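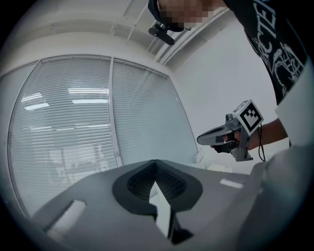 A gray hand-held gripper with a person standing close by.

Kallio Adds Sign-In Approval for Shared Reports

Kaltorside, September 3, 2018 — Kallio has released an update to its reporting service that lets account administrators require approval before a shared report can be opened on a new browser. The feature is included in all paid plans and is turned off by default.

Until now, any person who received a report link and the matching passcode could open the report on any browser. With the new setting turned on, the first visit from each browser places a request in the administrator's queue. The report remains closed to that visitor until the request is approved. An approval stays in effect until an administrator withdraws it or the visitor clears the browser's stored data.

The company tested the feature with 81 customer accounts over the summer. During that period, 1,634 requests were submitted and 329 were declined. Most of the declined requests came from links that had been forwarded outside the organization that created them, according to the release notes.
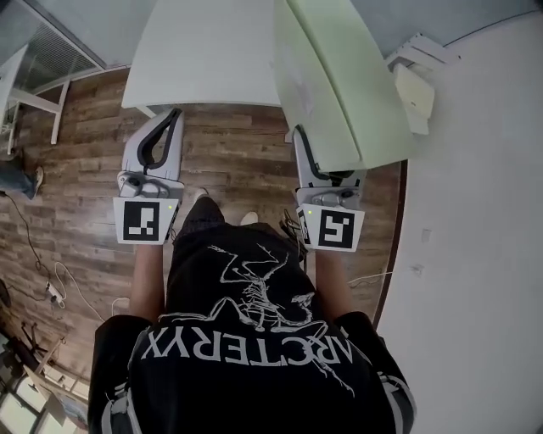 Administrators can review requests one at a time or in groups of up to 200. Each entry shows the report name, the time of the request and the general location of the visitor. Requests that receive no response within seven days expire and must be submitted again. Expired requests are kept in the activity log together with those that were declined.

Accounts that sign in through Dekirow, the identity service used by many Kallio customers, may skip the queue for members of approved groups. The groups must be selected in the Sharing section of the account settings. Nested groups are not read at this time — each one has to be added by name.

Reports embedded in outside pages through the Grinex connector are not affected by the change. Kallio plans to extend approval to embedded reports in October and will notify account owners by e-mail before that setting appears. Customers who use both shared links and embedded reports should review the two sets of permissions separately. 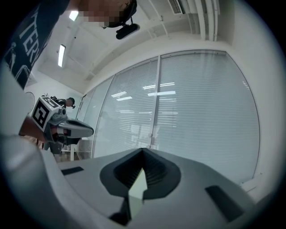

Availability and Support

The update has been applied to all accounts hosted in the Kaltorside data center. Customers who run Kallio on their own servers will receive it with the next scheduled maintenance release. Existing links continue to work without any action by the account owner.

Setup instructions have been added to the Help Center under "Sharing and Access." Questions about the new setting may be sent to the support team from the Contact page of any account.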